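Support > Hand-held grippers > Faults and safety > Finger width dropout

Finger width dropout: frequently asked questions

Last updated: March

This page covers the width dropout fault on Murnitz hand-held grippers with soft fins and printed finger tags. It applies to demonstration recording and to any arm running a policy trained on those recordings. For battery and mount faults, see the bench manual.

What is the fault?

The recording software works out how far the gripper is open from the two square tags on the finger plates. If it loses one tag for more than 14 consecutive video frames, it should mark the episode as bad. In software build 188 it did not. It held the last good width and carried on, so the log showed a gripper that stayed open while the operator was closing it.

How was it found?

An arm at the Buseo site was running a toast pick-up task with a policy trained on new recordings. It reached the object with its fingers closed, pressed down and kept pressing until the force limit tripped. Hnat Kuzmenko stopped the run, and the arm was locked out for the rest of the shift. There were no injuries. One fin was torn at the base and the wrist flange had to be realigned.

The first guess was a slipping finger drive. Afiq Nasution checked the drive against a gauge and found it within tolerance across its whole travel. He then plotted the training data and found flat sections in the width trace, mostly near the moment of grasp.

How much data was affected?

Out of 407 episodes recorded on build 188, 5 had been flagged by the software. A manual check found many more with at least one flat section in the trace. We withdrew the whole batch. Repairing single episodes by interpolation was considered and rejected, as the missing part of the trace is the part the policy most needs.

What causes a tag to drop out?

Glare is the most common cause. The tags sit close under the fins, and a strong overhead light can wash out the white squares at some wrist angles. Smears on the lens have the same effect. A tag that has lifted at one corner may still be read when the gripper is level and fail when it is tilted.

Can I check for the fault before recording?

Yes. Do this at the start of each session and after every fin change.

1. Wipe the lens and both tags with a dry lint-free cloth.
2. Open the live view and confirm that both tags are outlined in green.
3. Point the gripper across the table from the start position. Both tags should be in full view, side by side, with nothing in front of them.
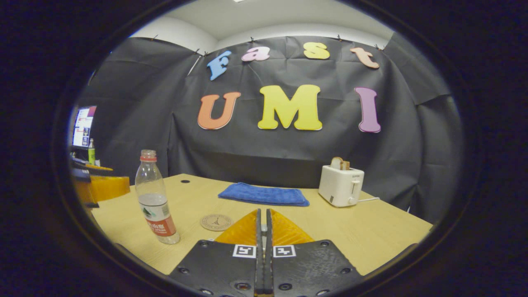 4. Open and close the fingers slowly through their full travel. The width trace should follow with no flat steps.
5. Repeat step 4 with the wrist tilted left, right and down.
6. Close the fingers fully and zero the width.

If the trace goes flat at any point, do not record. Clean the tags and repeat from step 1. If it happens a second time, replace both tags as a pair.

Is it a safety problem or a data problem?

Both. The recording tool has no motor that can hurt the operator, so the risk during recording is low. The risk moves to the arm, where a wrong width can lead to a closed-finger descent. Treat any policy trained on build 188 data as unsafe to run, including with reduced speed.

Will the force limit protect me?

Do not rely on it. At Buseo it tripped as designed, but only after contact. It is set to protect the wrist and will not prevent a pinch injury to a hand on the table. Keep clear of the work area while the arm is enabled and keep the stop button within reach of the person watching the run.

Does the next build fix it?

It fixes the missing flag. Episodes with a long dropout are now rejected when they are saved, and the live view shows a red bar as soon as either tag is lost. It does not stop tags from being lost. The pre-session check is still required.

Old recordings are not rescanned automatically. Run the trace check from the Tools menu on any folder made before the update.

Can I keep using a policy if only part of its training data came from build 188?

No. Retrain without the affected episodes. Sixten Hägglund tested a mixed set on the Billier arm with foam props and still saw early closing on some approaches.

What should I send with a fault report?

Send the raw video, the width log and the build number. Include the serial number of the gripper and say when the tags were last replaced. Leave the tags on the plates until you have had a reply. If an arm was involved, save the controller log before restarting, as a restart clears the force history. Reports go to Tormod Sæther on the field support desk.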